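Polteo: Datensatz zu Verpackungsmaßen

Version vom 11. April 2018, gepflegt von Razia Durrani und Lautaro Navarrete

Inhalt
Die Tabelle kartons.csv enthält 615 Einträge zu Faltschachteln und Versandkartons aus den Lagern Hasdale und Neltden. Eine Zeile entspricht einem Kartontyp.

Felder
typ_id: Schlüssel, eindeutig
laenge, breite, hoehe: Innenmaß in mm
grammatur: g/m², leer bei fehlendem Datenblatt
einlage: keine, papier, schaum

Bekannte Lücken
Für Neltden fehlt die Grammatur bei 100 Einträgen. Außenmaße sind nicht erfasst.

Einlagen
Schaumteile werden getrennt vom Karton geführt. Zuschnitte mit Aussparungen erhalten den Zusatz F.

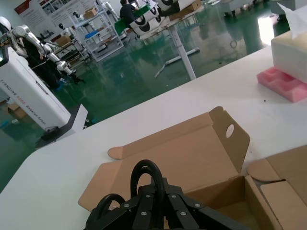 Änderungen
Spalte einlage ergänzt, doppelte Schlüssel entfernt. Korrekturen bitte an Vija Rimkutė.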